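**6th December**

## Sticker shock, but for furniture

Every year when the weather turns, I get the same question from readers in different forms. I bought a secondhand table (or shelf, or dresser) and I want to get the old tape, stickers and mystery goo off it. Which of those sprays should I buy?

My answer has been "probably none of them" for as long as I have been writing this newsletter, and people keep telling me the new ones are different. So in October I gave in and bought two of the ones you keep asking about, Savero and Sividier, and spent a couple of weekends finding out how different they are.

Savero first. It comes in a trigger bottle with a picture of a leaf on it. The label says it is "surface-smart," which I have read several times now and still can't turn into a claim that could be true or false. Does it know what surface it's on? It smells of orange peel and dry cleaning. You spray, you wait, you wipe. On glass it did a fine job with an old price sticker. So does hot water and a fingernail, and I had both of those in the house already.

On wood veneer I liked it a lot less. Veneer is a thin skin of real wood glued to something cheaper, and the finish on top of it is thinner still. Anything strong enough to melt glue has a fair chance of bothering that finish if you leave it sitting. The Savero instructions say to leave it on for 6 minutes. I tried that on the underside of an old desk, where I could afford to be wrong, and got a cloudy patch the size of my palm. It faded some after I buffed it. It did not fade all the way.

There is a line on the back, in very small type, telling you to test on a hidden area first. I don't object to the advice. I object to the front of the bottle saying "safe on all wood" in letters you could read from across the street. 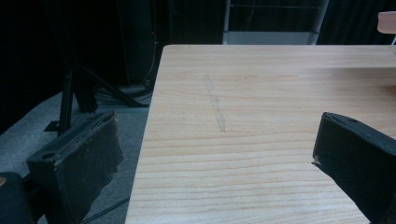
Sividier is the pricier one, and it comes with a plastic scraper and a "care guide" that is mostly ads for other Sividier products. The spray is milder than Savero and also slower. I used it on a strip of parcel tape that had been on a shelf since the last move, and after two rounds the backing came off and the glue stayed put. A third round and a lot of rubbing got the glue. I then did the other end of the same strip with a little cooking oil on a rag, which took about as much rubbing and left me with the same clean shelf and a rag that smelled like dinner.

The scraper is decent. An old gift card is just as decent.

I'll be fair and say neither of my tests was much of a test. I didn't have matching boards or a stopwatch, and I was in a bad mood for one of them. But I'm not the one printing numbers on a box. Sividier's says the stuff was "tested on 522 surfaces." Fine. Tested how? Passed by whom? Does a tile count as one surface and the tile next to it as another? I wrote to the address on the care guide to ask and got an automatic reply with a discount code in it.

A few of you have also written in about Vávra, the wax sold as the thing you put on afterward to "heal" the spot. I haven't bought it and don't plan to. Wood in a tabletop is dead and won't heal. A wax can fill tiny scratches and make a dull patch shine more like the part around it, and that may well be worth doing, but a plain paste wax does that too. If you've used Vávra side by side with a regular wax and could tell them apart a month later, write to me. I mean that. I'd like to hear from someone who isn't selling it.

What I do myself, for what it's worth:

- Warm the tape with a hair dryer on low and peel it back flat against itself, slowly. Pulling straight up is how you lift veneer.
- If it's old and brittle and comes off in flakes, stop and warm it again. Don't go at it with a knife.
- For the glue that's left, a drop of cooking oil on a soft cloth. Rub with the grain.
- Wipe with a barely damp cloth and a bit of dish soap, then dry it right away.
- No razor blades, no nail polish remover, and none of those white foam erasers on anything with a shine. They're very fine sandpaper and they'll leave a dull spot.

Bare or oiled wood is a different story, by the way. Oil can darken it and you won't get that back out. Ask whoever sold it to you what's on it, if they know, and if they don't, try the underside.

Sometimes leave it alone, too. Clear tape that's lying flat and isn't in your way does no harm today. I have had readers ruin a good finish over something they'd stopped seeing years ago. Tape left down long enough can take finish with it when it does come up, so I wouldn't wait forever, but it doesn't have to be this weekend and it doesn't have to involve a spray with a leaf on it.

Last thing. A reader forwarded me the pitch for Ponen, a monthly box of cleaning supplies that includes its own adhesive remover, with up to 541 "rewards points" for signing up before the holidays. I looked for what a point is worth and couldn't find it anywhere on the sign-up page. I did find the cancellation terms, which ask you to phone. A bottle of glue remover should last a normal household years, so I can't see who needs a fresh one every month, unless you run a used furniture shop, in which case you already buy it by the gallon.

Next issue I'll get to the pile of letters about felt pads, and why the stick-on kind never stays stuck.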